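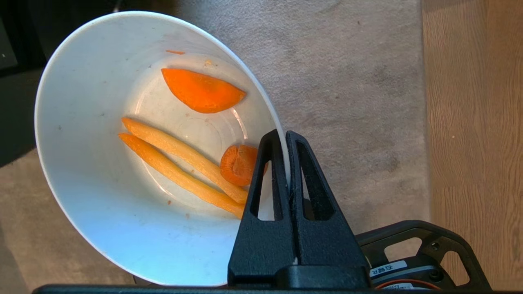 4.2 The coffee table as a place to eat

Our favourite result of the whole project came from the lounge room. When we began the home visits in April, we expected the coffee table to collect keys, chargers and the odd mug, with meals and their preparation staying in the kitchen. In 65 visits across Andenport and Urneck we found the boundary far more porous than that, and delightfully so! Cut vegetables travelled especially well. Carrot turned up again and again, often in more than one cut within a single bowl (sticks with a round, or a half-moon slice), and households had strong opinions about which cut belonged with which dip.

Hsiao and Yip coded each room for what we call the reach zone, meaning everything a seated person can pick up without standing. The zone takes in the near side of the table, the seat cushions and, to a degree we hadn't planned for, the floor. A rug or carpet beside the couch works as overflow space once the tabletop fills, and residents put up with marks on it that they would never leave on a kitchen bench. Pale carpet in particular keeps a faint record of use, with mottling and greyish patches near the table and cleaner pile further out toward the floorboards.

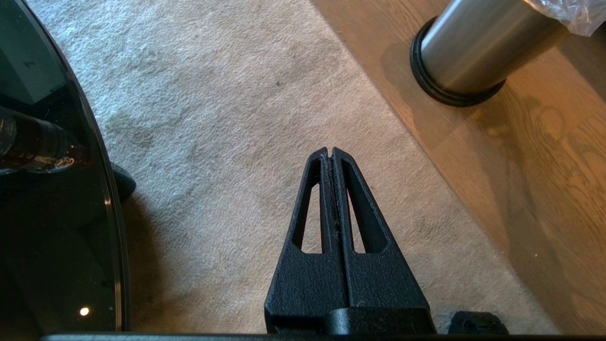

Does eating on the couch replace eating at the dining table? In our households it mostly added to it, with shared dinners staying at the dining table and the couch taking the grazing before and after.

Disposable cutlery is the other marker we grew fond of. Plastic spoons were laid out ahead of time in 29 of the visits, generally within arm's length of drinks and remotes (Figure 4), and Bach's interviews suggest that people think of this as setting the table, even when they wouldn't use those words.

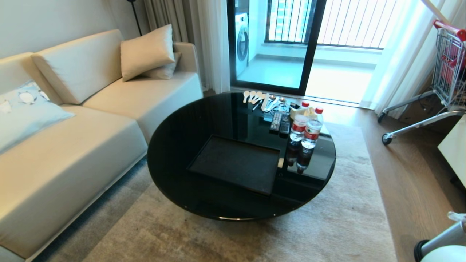

Figure 4. Round coffee table with a black glass top beside a cream sectional couch: tray, two water bottles, remote controls and a row of white plastic spoons.

Trays deserve a paper of their own. Seven participants described theirs as the thing that "makes it a meal", and Chung has begun a follow-up on how a tray moves between bench, table and lap over an evening.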